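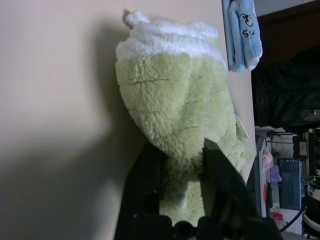

Yesenia Huamán wrote that her group had stopped asking whether a planner could find a grasp on soft goods and had started asking whether it could tell when the grasp was a poor one. Her note reached the Hadell product team in March and is reproduced on this page with her permission, as it states the purpose of the software more plainly than our earlier literature did.

Hadell Grasp Supervisor

Hadell Grasp Supervisor is a software package for planning and monitoring the handling of cloth, plush and other items that change shape when held. It is developed and maintained by Warkus and runs alongside an existing arm controller. It does not replace the controller, and it does not alter the safety limits configured there.

How it works

The package combines 2 camera views, one from the wrist and one from above the work surface. The overhead view is used to locate an item and propose approach directions. The wrist view is used once the fingers are close, when the overhead view is often blocked by the arm itself. Each proposed grasp receives a score, and the score continues to be updated while the item is held. If it falls below the threshold set by the operator, the motion is paused and the event is written to the log.

Two-arm work

For towels and similar flat items, the planner assigns a role to each arm. One arm may hold an edge in place while the other draws a corner across, or both may lift together. Roles can be fixed in the task file or left to the planner – the second option is recommended where items arrive in no particular position.

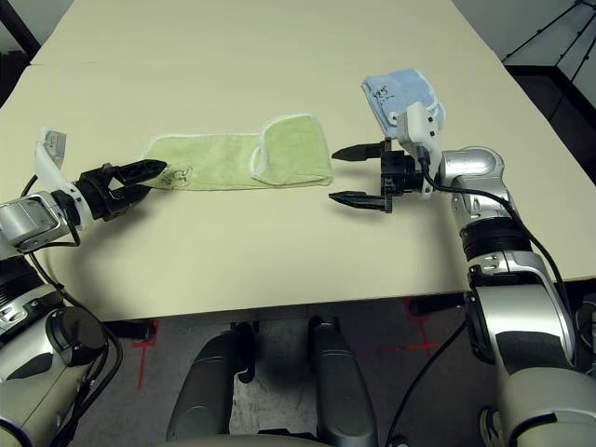
Approach paths for the two arms are checked against each other before either one moves, including cables and brackets where these have been entered in the arm model. Sites that mount their own hardware at the wrist should update the model before first use. An outdated model is the most common cause of rejected plans reported to our support desk.

Task files

Tasks are written as short text files. A file names the item type, the starting area, the desired end state and the number of attempts allowed. The default is 3 attempts, after which the task is handed back to the operator. Files prepared for the earlier Dreneo planner can be opened directly, although fold tolerances must be entered again by hand.

Item library

The standard library contains 225 item profiles, of which 69 are for towels and other flat textiles. Profiles for long-pile fabrics were revised in the current release. Customers may add profiles of their own through the Paracha editor, which is included with every license.

System requirements

Linux workstation with a supported graphics card
One or two arms with parallel grippers
One wrist camera per arm and one overhead or head-mounted camera
Roughly 2 hours for first calibration

Licensing and support

Licenses are issued per workstation and include updates for the full term. Teaching laboratories may apply for a reduced rate. Evaluation copies have the same functions as the full version, except that logs cannot be exported.

Requests for a quotation or an evaluation copy should be addressed to Kulsoom Ansari, Product Office, Warkus. Please state the arm model, the controller version and the kinds of items to be handled.

Page last revised Mar 23, 2021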